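Bekton publishes household and shop-floor chore results for the Pillix gripping program

Tray work, shelf restocking and table clearing compared under one set of rules; full task sheets available to the trade

PLOLLIMBRIDGE, March – Bekton today released the first results from Pillix, its test program for small manipulation chores in homes, canteens and light workshops. The release covers 2802 scored attempts on five chores. It comes with the task sheets, the scoring rules and the log of failed attempts, sorted by cause.

The program was set up to answer a narrow question: which everyday chores can a two-finger gripper do today, without a person stepping in, at a rate a kitchen or a shop would accept? The short answer from the first round is one chore out of five, under limits that are set out below.

The five chores are lifting and moving a serving tray, clearing a table of mixed items, restocking a shelf from an open carton, folding a hand towel, and sorting small fasteners into bins. Each was picked after site visits to workplaces that use the Hervieu line of counters and carts, so that heights, reach and lighting would match what staff work with.

An attempt counts as a success only if the object ends up where the sheet says it should, undamaged and the right way up. A second try is allowed on two of the chores, towel folding and fastener sorting, where a person would also be expected to correct a poor first grip. On the other three a dropped or tipped object ends the attempt.

Results by chore

Shelf restocking with rigid boxes was the only chore to meet the acceptance level set before testing. It did so with cartons placed square to the shelf. When the carton was turned or the boxes had shifted inside it, the result fell below the level.

Fastener sorting was accurate but slow. Washers lying flat were the main cause of delay, as the fingers had to slide them to a bin edge before lifting.

Towel folding failed most often at the first corner. The fingers either missed the cloth or took up two layers. Once a single layer was held, the rest of the fold usually went through.

Table clearing did well with cups and poorly with flatware. Forks resting on plates were the hardest case, and the sheets for the next round will score them as a separate item.

Tray handling gave the widest spread of results and takes up the longest section of the report. A shallow tray with a low rim looks like a simple object. It offers little height to grip, its rounded corners give the fingers no flat face to close on, and a printed wood grain can be read by vision software as an edge where there is none. The approach now under test puts one finger outside the rim and one above the inside of the tray before closing.
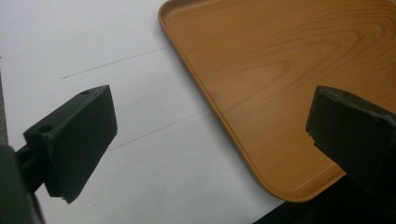 Yannick Le Goff takes a cooler view of the tray figures, and told Bekton in written comments on the draft that an empty tray is the wrong test. In his reading, a café or a ward cares about a tray with a full glass on it, and a method that pinches one side of the rim will tilt the load the moment the tray leaves the counter. He would drop the empty-tray score from the summary table and report only loaded trays, even if that means a column close to zero.

Bekton has kept the empty-tray score in the summary and added a loaded-tray chore to the second round. The two will be listed side by side. The loaded version calls for a tray carrying a filled tumbler and a plate, moved from counter to cart with no spill reaching the rim. It may be attempted with one gripper or with two.

Time and supervision

Success rate alone says little about whether a machine is useful, so the report also logs time per attempt and the number of times a person had to reset the work area. Resets matter more than speed in most of the workplaces visited. A slow machine can run after closing. A machine that needs someone to pick up a fallen box has to run while that person is on shift, and the labor saved is then small.

On this measure, shelf restocking again came out ahead. Table clearing came out last, mainly from items knocked over while the gripper was reaching for something else. The report treats these as failures of planning and lists them apart from failures of grip, as the two call for different fixes.

Finger shape made a clear difference. Fingers with a plain flat face held boxes well and slipped on thin rims. Fingers with a stepped or ridged edge did better on rims and worse on cloth, where the ridges caught the weave. No single pair performed well on all five chores, and finger changes during a session were not allowed under the first set of rules. That rule is under review.

Limits of the data

The first round used a fixed set of objects. No claim is made for trays, towels or boxes outside that set. Lighting was kept at the level found during the site visits, with no direct sun. Floors, stairs and doors are outside the program, and so is any work near hot surfaces or blades.

The report does not estimate when the remaining chores will reach the acceptance level. The change from one software version to the next during testing was uneven – towel folding improved, fastener sorting did not move, and tray handling got worse before it got better – and a trend line drawn through those points would mean very little.

Next round

The second round of Pillix will add 1000 attempts on loaded trays and on flatware. Outside teams may take part with their own grippers if they use the published task sheets without changes and submit every attempt, failed ones included. Partial logs will be returned unscored.

Object sets can be ordered from Bekton at cost. Teams that prefer to source their own should note the tolerances in the annex, in particular for rim height and corner radius on the tray, where small differences had a large effect on results.

About Bekton

Bekton, based in Plollimbridge, tests handling equipment for kitchens, stores and light assembly. It does not make or sell robots. Press copies of the Pillix report, the annex and the failure log can be requested from the Bekton press desk, open until 5 p.m.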